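Is a Strawberry Really a Berry?
Big Questions, Small Answers
by Jacqueline Brunet

Somebody has probably told you that a strawberry isn't a berry. Maybe it was an older cousin. People love saying this one, and they usually say it as if they've won a prize. Should you believe them?

I didn't, the first time I heard it. The word "berry" is right there in the name! So let's check it slowly.

What counts as a berry?

It depends who you ask, and you should always be a little suspicious of an answer that leaves that part out. A cook calls something a berry if it's small, juicy and good on pancakes. A botanist (a scientist who studies plants) has a much fussier rule. For a botanist, a berry grows from one flower with one ovary. The ovary is the part of the flower that holds the baby seeds. The whole ovary turns soft, and the seeds end up inside.

By that rule a grape is a berry. So is a tomato. So is a banana, and if you think that sounds silly, I'm with you, but it does fit the rule.

A strawberry does not fit. The red part you eat isn't made from the ovary at all. It comes from the receptacle, the bit of the flower that all the other parts sit on.

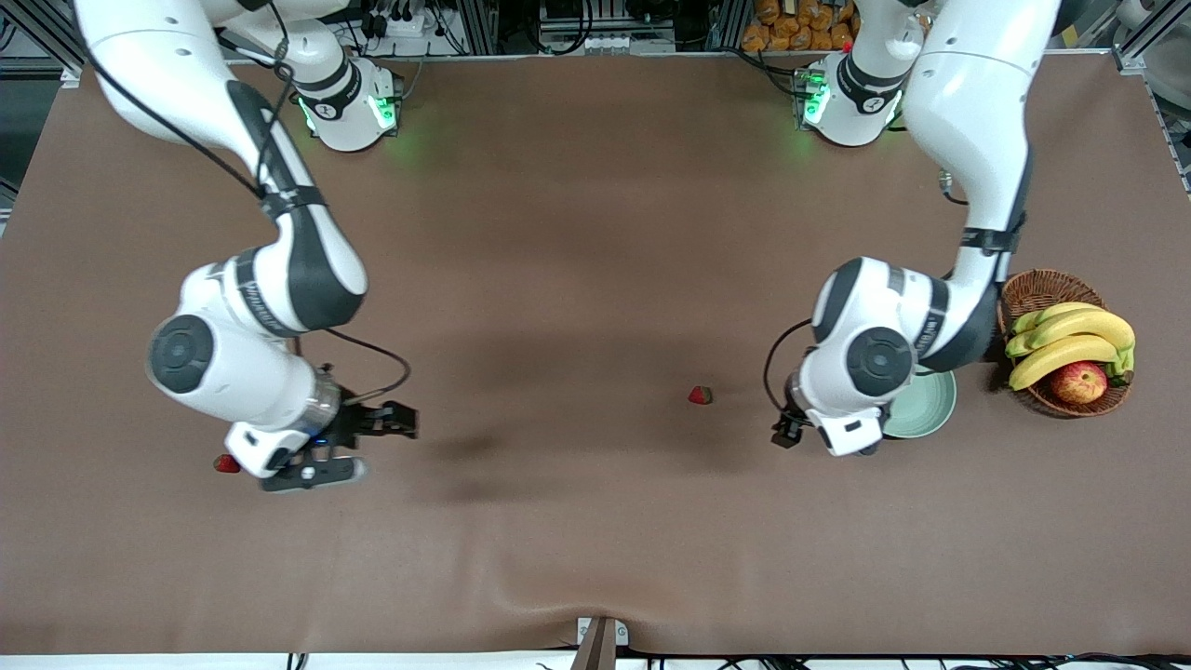

Two strawberries on a brown cloth. Are they berries? Ask a cook, then ask a botanist.

What about the seeds?

You've seen the little specks on the outside of a strawberry. Most people call them seeds. Botanists say each speck is a tiny dry fruit called an achene (say it "uh-KEEN"), and the real seed is hidden inside that.

I wanted proof. My neighbor Clotilde Charpentier grows strawberries behind her house, and last July she let me scrape the specks off one with a toothpick. I cut a few of them open under a magnifying glass. They have a hard shell with something pale inside. Did that prove the botanists right? Not by itself. It showed me the speck has an outside and an inside, and plenty of ordinary seeds have those too. The better clue is in the flower. Look at the middle of a strawberry flower and you'll find lots of tiny separate knobs, and each one can grow into a speck. You can watch it happen on one plant if you check it every few days.

Claims I'm not so sure about

"Every strawberry has 200 seeds." Every single one? Big strawberries and small strawberries don't match, so how could they? I picked the specks off one of Clotilde's small ones and stopped at 100, and I wasn't finished. Numbers like this are averages at best.

"The reddest strawberry is always the sweetest." Color helps. A strawberry with a white top was probably picked early, and strawberries don't get much sweeter after picking. But some kinds are dark red and still taste sour. Your tongue is the better judge.

"The name comes from the straw that farmers put under the plants." It might. Other people say it comes from "strew," because the plants look scattered over the ground. The word is more than 900 years old, and the people who first used it didn't leave us a note. When a book tells you it knows for certain, look for how it knows.

Try it yourself

You need one strawberry, a toothpick, a plate and a magnifying glass. Ask a grown-up to cut the strawberry in half from top to tip. Look for thin pale lines running from the middle out toward the skin — those carry food and water to the specks. Now cut a grape the same way. Where are the seeds, if it has any? Draw both halves next to each other.

Then eat them, unless you're allergic.

So who's right?

Your cousin is right if you're talking like a botanist. You're right if you're making jam. Next time, ask your cousin what a berry is, and see if you get an answer.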